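Home | Notebook | Archive | Search

19 March 2022
Dorian Huet

Continued with the Gevstead garrison papers. I finished the supply ledger and started the letters to Bevthorpe. The ledger gives 3,000 men at the fort before the border was closed, but the ration lists give only 2,000. I think the difference is the reserve battalion, which was on paper in Gevstead and slept in Drurkevard. Must check this with the muster roll before I write it anywhere.

Letter 791 is the important one. The commander asks for 500 more rifles and says the shelling from the other side of the river "did not stop in two nights." The ministry communiqué for the same dates speaks of a calm sector. I copied both texts in full, with the spelling errors kept.
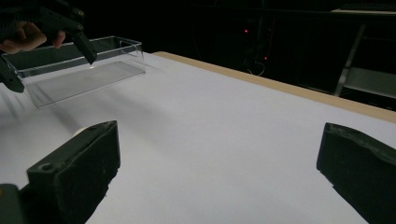
White table, gripper open.

Pētersons reads the communiqué as simple propaganda. I am less sure. The telegraph line to Drurkevard was cut in that week, so the ministry maybe did not know yet. His chapter uses the word "victory" four times for a battle where both armies went back to their old positions in June, and I will ask him to change at least the title.

To do: muster roll, second box of letters, map with the old river crossing. The index has two different numbers for the same map, do not trust it.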